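From: Shafiq Sultana
To: Gunawardena Road Allotments list
Subject: Re: Water butts and the hosepipe rota

On the message before this, someone wrote:

> Could somebody tell me whether we are still meant to
> be using the standpipe in the evenings? The notice on the
> shed says 7 to 9 but it has been up since last year. Also,
> is it worth getting a second butt? Mine was empty after
> two weeks without rain and I only have the one, off the
> greenhouse roof.
> Plot 39

The notice is out of date. Evening use is now any time after 6, and mornings up to 10. Please don't leave a hose running unattended, as the pressure at the bottom end drops to nothing when two are on at once. I will take the old notice down when I am next up there.

On the second butt, I would say yes if you have the room. I started with a 100 litre one from Grulto and it was no use by July. Two years ago I changed it for three 200 litre ones joined with a short length of pipe near the base, so 600 litres in all, and that has got me through most dry spells with only a few trips to the standpipe. The joining kits are cheap. Fit them low down, and stand all the butts on the same level or the end one will overflow before the first is half full.
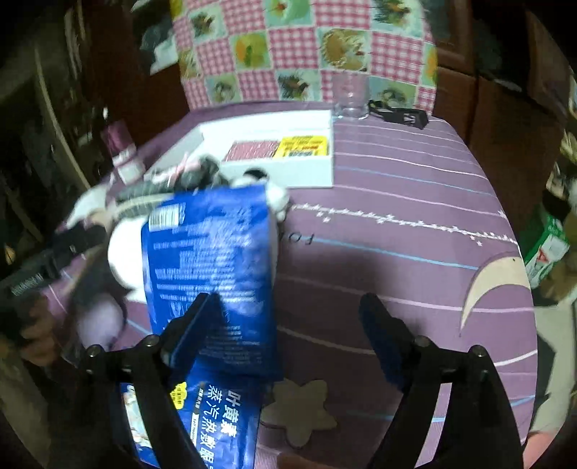 A few other things I found out the slow way. Put the butts on slabs, high enough to get a can under the tap. Mine were on bricks at first and one of them sank on the left after a wet winter. Keep the lid on, both for mosquitoes and for light, or the water goes green. If it does go green it is still fine for the beds, but I wouldn't use it on seedlings. The tap on the Eltunier butts is plastic and drips after the first frost. I swapped mine for a brass one and had no more trouble with it. You need the right size washer on the inside, and it is easier to do before the butt is filled.

As for what to water, I give the beans and courgettes a full can each every second day when it is hot, and leave the potatoes unless the leaves flop. The leeks and parsnips I don't water at all once they are established. Onions should be left dry from now on if you want them to keep. A mulch helps more than extra water does. I use grass clippings, a thin layer at a time, and keep them off the stems.

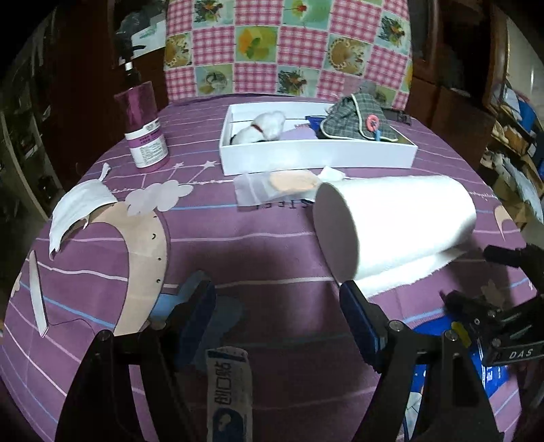
The purple cloth, with the patchwork-style one hanging behind it.

Plot 39, if you want to see how the pipes are joined, mine is the plot by the lower gate and you are welcome to look whether I am there or not. The shed side is the better place to see it from. I have 2 spare connectors left over, and you can have them if they fit. They came with the Bremance kit, so check the size against your butt first.

One more thing for everybody. The trough by the compost bays is for filling cans only. Please don't wash pots or tools in it.

Shafiq
Plot 12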